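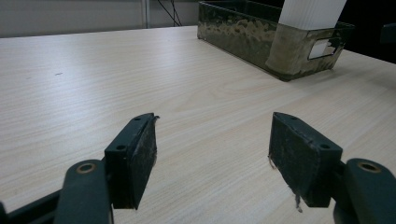
Soon-im Yook keeps her family in shoeboxes. That's how she puts it when she opens the door, and then she laughs and tells me to mind the step, and before I've got my coat off she is asking whether I'd like barley tea or the ordinary kind, and whether I've ever tried to find a great-grandmother.

I haven't, I have to admit. My own lot were tidy people who wrote everything inside the cover of a Bible, and I've never had to go looking. Soon-im thinks this is a great shame. "You've missed all the fun," she says. "You were handed the answers. I had to ring up strangers."

She has been ringing up strangers for 17 years now, ever since her mother died and left behind a handbag full of letters in a hand that none of the children could read properly. The letters had come to Prukcombe from all over the place, and most of them were signed with a single syllable or a pet name. One of them mentioned an uncle who had gone out to work on the boats and "taken the other spelling". Soon-im read that line over and over. She had no idea there was another spelling.

"I thought, well, who was he, then? And what did he change it to? My mother never said a word about any uncle. I asked my brother and he said leave it alone, it's none of our business. So of course that settled it!"

The other spelling, when she finally came to it, was Ook. A clerk had dropped the first letter from a landing card, and the uncle had either not noticed or not minded, and his children and their children had carried on as Ooks ever since. Soon-im found them by way of a burial register at the Culleo cemetery, where the man's headstone gave his home village in small characters along the bottom edge. The register had his age wrong by two years and his wife's name left out altogether, and she still gets cross when she talks about it.

"She's buried right there beside him," she says. "She had six children. The book says 'and wife'. I wrote to them about it. I've written more than once."

The tree she has put together since then holds 1,637 people. She knows the number because her nephew, Do-yoon Yeo, moved the whole thing onto a computer for her over one long winter, and the program keeps the tally in the corner of the screen. Do-yoon is here this afternoon as well, sitting at the far end of the couch with his socks up on a stool, and he puts in a word whenever he feels his aunt is being unfair to somebody.

"She says I lost a page," he tells me. "I didn't lose a page. There was never a page."

"There was a page," says Soon-im.

They work together more happily than this makes it sound. He does the typing and the scanning, and she does the part with people in it, which means the telephone calls and the Christmas cards and a great deal of sitting in other people's kitchens, waiting for the conversation to come around to the dead. She never asks straight out. She likes to begin with recipes. People will tell you who made the best soup, she says, and then they'll tell you where that person was born and who they didn't get on with, and by the time you're putting your shoes back on you've got three generations and a scandal.

I asked her about the scandals. She went a bit quiet and filled up my cup.

"There are some things I've written down and not shown to anyone," she said. "A baby, a long time ago. A man with two households. I put them in, because they're true and those people were here, but I put them in an envelope. Do-yoon knows where it is. He can decide when I'm gone."

"Thanks very much," said Do-yoon.

The hardest branch has been her father's mother's people, the Seok line, who moved often and kept next to no paper. For years she had only a name and a wedding photograph with no date on it. Then, in May, a woman wrote to her from Garico. She had read a notice Soon-im had placed in a church newsletter, and her own grandmother was standing in the very same photograph, third from the left, in a borrowed jacket. The two of them talked on the telephone until it was dark, and Soon-im's dinner burnt dry on the stove and she had to throw the pot away.

"I didn't care about the pot," she says. "I'd looked at that girl's face my whole life. I used to call her the cross one, because she's scowling. And her name was Bok-hee, and she was scowling because the jacket itched. Her granddaughter knew that! It had come all the way down."

She is planning a gathering of everyone who can be got to it. The hall will hold 300 and she's been told firmly by her nephew that she may not invite more than that, though I notice she doesn't agree to it out loud. There'll be a long roll of paper along the wall with the tree drawn out on it, and pencils left lying about so that people can fix the mistakes. She's expecting plenty of those. She would much sooner have somebody's aunt cross out a birthday in front of her than have it sit there wrong for another fifty years.

I asked whether she would stop after that, and she looked at me as though I'd suggested she give up breakfast. There's her mother's side still to do, and the Ooks have a cousin who went north and was never heard from again, and there's the matter of the cemetery book. She has another letter to them half written. She read me the first paragraph, and it was very polite, and the second one was less so.

When I got up to leave she walked me down to the gate and asked, in passing, what my grandmother used to cook. I was halfway through telling her about the dumplings before I saw that Do-yoon, up on the porch, had started to grin.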